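Jul 13, 2018
Bench 2, shared end – cloth, divider, cable mess

Started on the bench after lunch. The clear divider from the Gultitley order is still standing on its feet and I am leaving it there until the Eltimico work is finished. The acrylic scratches easily. Soft cloth only, no paper towel, no solvent.

Thin printed cloth: weighed and logged under Furtado in June, not weighed again today. It holds creases badly after storage. Hanging it by one end for 2 minutes takes out some of the folding, laying it under a book does more. Next time fold in three and store flat.

Purple sheet stays on the bench as the color reference. Do not tape it down – the last tape left residue and took nearly 500 ml of cleaner over the month to keep up with.

Power strip: too many leads on one strip. To do: label each lead at both ends, coil the spare length, move the strip to the partition side for good. Clokeo ties are in the second drawer.
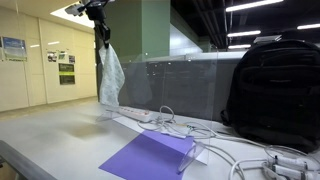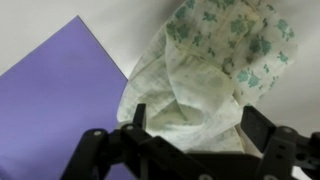
Purple sheet and cloth, same bench.

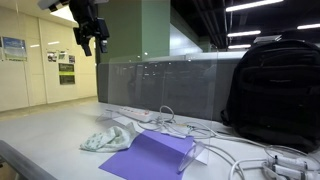
Can the divider be wiped with the same cloth used for the bench top?
Use a separate one. The bench cloth picks up grit, and grit marks acrylic on the first pass. Keep the divider cloth in a closed bag and wash it without softener.

Still open: drawer labels, spare foot for the divider.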